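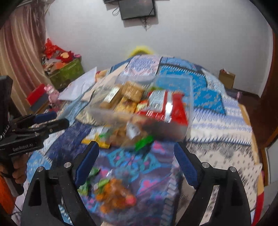 Why do sweets come in wrappers?

Sugar pulls water out of the air. Leave a boiled sweet on a plate in a damp room and its outside turns sticky. A wrapper keeps the damp out, and it stops the sweets in a bag from joining up into one big lump.

Cakes have the opposite problem. They are soft because there is water inside them, and in the open air they slowly dry out and go hard. A sealed packet holds the water in.

Why use a clear box?

A clear box lets you see what is left without lifting the lid. It also stops soft cakes getting squashed - handy if your snacks end up on a bed.

Word to know

Stale: no longer fresh, often dry or hard.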